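Forums > Museums & Exhibitions > Visitor Reports > Vineck Museum: the lacquer and ink show

We use cookies to remember your login and measure traffic. By staying on this site you accept them. Accept | Settings

Vineck Museum: the lacquer and ink show, worth the trip?

tollgate_ray
Planning a day in Vineck before the Vinh Mạc show comes down in February. It's up to two hours each way from Grurkdale, so I'd like to hear from people who paid to get in. The local paper called it "a landmark," but the local paper called the new parking deck a landmark too. Is it really 32 works, and are they all his?

mossandmortar
Went last month. 32 is the number on the banner. By my count 17 are lacquer panels by Mạc and the rest are ink scrolls, and several of those are labeled "circle of." So no, they're not all his. The panels are good. The big river one in the second room held me for a long while. Whether that makes it "the first full survey," as the wall text claims, I doubt. A full survey would have something from his early years, and there's nothing.

Pell_H
I think that's harsh. The early work was mostly sold off to private owners, and lenders say no all the time. You can't hang what you can't borrow.

mossandmortar
Then don't print "full survey" on the wall. That's my whole complaint.

quillback
Agree with Moss on the wording, disagree on the scrolls. They were the best part for me. The one with the heron has about six strokes in it and I'd take it over any of the panels, which are lit so hard that you mostly see yourself in them. Stand to the left, by the bench, and it gets better.

tollgate_ray
Good tip on the bench. What about the catalog? The shop wants a lot for it and I've been burned before.

Pell_H
I bought it and don't regret it. The essay by the curator, Văn, is the clearest thing I've read on how the layers are built up and rubbed back. Color is a little warm compared with the real panels.

mossandmortar
"A little warm." The river panel is orange in mine. And the essay spends pages on symbolism with no source for any of it. Every black square is the night sky, every blue band is a river of memory. Who says so? Did Mạc? There isn't one letter or interview quoted. Sometimes a blue band is a blue band.

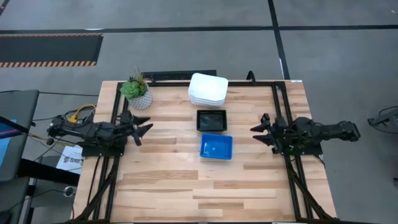 White plates, black tray, blue tray

quillback
The symbolism stuff isn't all from nowhere, to be fair. There was a gallery talk where they said some of it came from his studio notes. I'd like to see the notes, though. If they exist, put a page of them in a case.

Firnden_Sue
I went with my sister and we loved it, sorry! Neither of us knows a thing about lacquer (she came for the cafe) and we still stayed until they started turning people out at five. I didn't read half the labels and I don't think it hurt me any. The video room is worth sitting down in, you see the sanding from start to finish, and there's a part where he throws out a panel after months of work and you want to yell at the screen.

mossandmortar
I'll give you the video. Was the sound working? It wasn't for me, and the attendant said it had been that way all week.

Firnden_Sue
Sound was fine, just quiet. There were kids in there.

Pell_H
Ray, if you go, skip the audio guide. It reads you the labels.

tollgate_ray
That decides the audio guide. Still on the fence about the drive. Is there anything else on in the building, or is it this and the same pottery room they've had forever?

quillback
Same pottery. They moved the big jar to the stairs and called it a rehang. The print study room takes walk-ins after lunch if you ask at the desk, and I'd count that as worth something. I got 20 minutes with a folder of woodcuts and no glass in the way.

mossandmortar
You got lucky. I asked and was told appointments only.

tollgate_ray
So it depends who's on the desk. Fine. I'll go early, look at the river panel from the bench, ask about the prints and leave the catalog alone unless I can see an open copy first. Will post when I'm back.

Recent threads in Visitor Reports
Firnden Gallery: has anyone seen the upstairs rooms open?
Timed tickets and why I gave up on them
Grurkdale print fair, worth the entry fee?
Labels set too low to read: a running list
Glare on lacquer and varnish, where do you stand?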